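Dishwasher Hard Water Settings: Frequently Asked Questions
Esgate Kitchen Reference -- Warewashing

These answers cover undercounter and door-type dishwashers in small food service kitchens. They assume a built-in or inline softener. Where a procedure differs between models, the manual supplied with the machine takes precedence.

What is water hardness?

Hardness is the concentration of dissolved calcium and magnesium in the supply. It is reported either in parts per million as calcium carbonate (ppm) or in grains per gallon (gpg). One grain per gallon equals 17.1 ppm. To convert a ppm result to grains, divide by 17.1.

How do I find the hardness of my supply?

Your utility publishes it in the annual water quality report. The published figure may be an average over several sources, so a test at the tap is preferred. Run the cold tap for a minute before sampling, and take the sample upstream of any softener. The supply at our Kanaan test kitchen reads 303 ppm, or just under 18 gpg, which is very hard.

Why is there a white film on glasses?

Two causes are common. Mineral film dissolves when wiped with white vinegar. Etching does not, and it is permanent. If the film comes off, check the softener salt first, then the hardness setting. If it stays, the detergent dose may be too high or the water may be softened below what the glassware tolerates.

Does softening remove all dissolved solids?

No. Ion exchange replaces calcium and magnesium with sodium, and total dissolved solids stay nearly the same. Spotting from sodium salts can still occur, but it wipes off easily. Kitchens that need spot-free stemware without polishing generally need reverse osmosis.

What salt should I use?

Coarse softener salt or tablets, as listed in the manual. Table salt contains anticaking agents that can clog the resin bed. Rock salt leaves insoluble sediment in the tank.

How often does the softener regenerate?

It depends on hardness, water use and resin volume. Metered units regenerate after a set volume, and timed units at a set hour. For timed units we set 2 a.m., when there is no draw. Hard water bypasses the resin during regeneration on single-tank units, so do not run a rack until the cycle ends.

Can wooden utensils go through the machine?

Not recommended. Heat and alkaline detergent raise the grain and open cracks along it. Wash wooden chopsticks, spoons and spatulas by hand in warm water, rinse, and stand them upright to air dry. Discard any piece that is split.

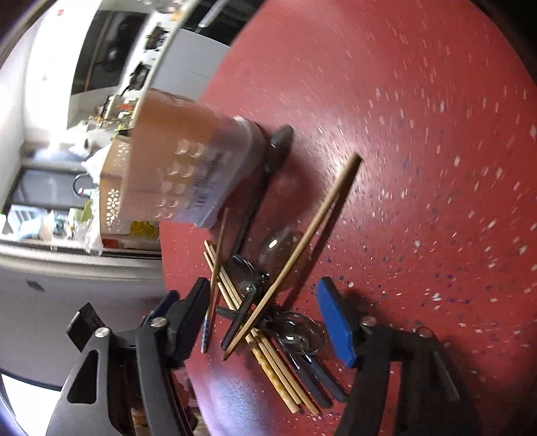 Page last changed: July -- Dela Korletey

How do I descale the wash tank?

Drain the tank and remove the strainers. Refill, add descaler at the label rate, and run empty cycles as directed on the label. Drain, refill with clean water, and run two more cycles before washing ware. Never mix descaler with chlorine sanitizer; the reaction releases toxic gas.

What does the Brumari test strip measure?

Total hardness only. It does not read chlorine, pH or iron. Dip for one second, hold level, and compare against the chart after the time printed on the bottle. Keep the cap closed between tests.

My softener is set correctly but the outlet still tests hard. What next?

Check that the bypass valve is fully closed. Look for a salt bridge, a hard crust with a gap beneath it, by pushing a broom handle gently into the salt. Then start a manual regeneration and retest. If the outlet still reads above 8 ppm on our reference units, the resin is due for inspection.

Who do I contact about a correction?

Send corrections to Birsen Kılıçarslan at the Esgate reference desk. Include the machine model, the softener model and both hardness readings, inlet and outlet.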